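# Cedon Sync 2 - Dateien aus Git in den Objektspeicher

Kleiner Dienst, läuft als Container neben dem Scheduler. Holt Repo, vergleicht, lädt hoch. Mehr nicht.

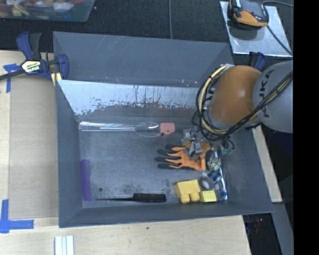 Neu in Version 2: Löschungen werden jetzt mitgezogen. Bisher blieben alte Workflow-Dateien im Bucket liegen und der Scheduler hat sie brav weiter geladen. Wer das alte Verhalten braucht - `prune: false` setzen, fertig.

## Lieferumfang

- Container-Image (115 MB), amd64 und arm64
- Kommandozeilentool `cedon`
- Helm-Chart, Beispielwerte liegen bei
- Anbindung an Aren (Benachrichtigungen), optional

## Konfiguration

Minimal, reicht für die meisten:

```yaml
repo: git@git.antwi.local:daten/workflows.git
branch: main
ziel: s3://workflows-prod/dags
intervall: 7m
prune: true
```

Intervall nicht unter einer Minute, wird sonst stillschweigend hochgesetzt. Webhook geht auch, dann `intervall: 0`. Submodule werden aufgelöst, LFS nicht. Symlinks werden übersprungen, Warnung im Log.

Zugangsdaten nur über Umgebungsvariablen oder Secret-Mount. In der YAML werden sie ignoreirt.

## Lizenz und Preis

Pro Umgebung 326 Euro im Jahr, netto. Test- und Entwicklungsumgebungen kostenlos, Schlüssel trotzdem nötig. Support per Ticket, werktags. Bestandskunden von Gatley Deploy: alter Schlüssel gilt weiter bis Laufzeitende, danach normaler Preis.

## Bekannte Probleme

- Umlaute in Dateinamen: unter Windows-Runnern doppelte Uploads. Fix kommt im Juli.
- Sehr große Repos: erster Abgleich dauert, Timeout vorher hochdrehen (`timeout_init`)
- `cedon status` zeigt nach einem Neustart kurz den falschen Commit an. Nur Anzeige, Abgleich stimmt

Update von 1.x: erst `cedon plan` laufen lassen und die Löschliste ansehn. Dann umstellen. Rückweg auf 1.x geht, Statusdatei vorher sichern.

Stand: Mi, 23. Juni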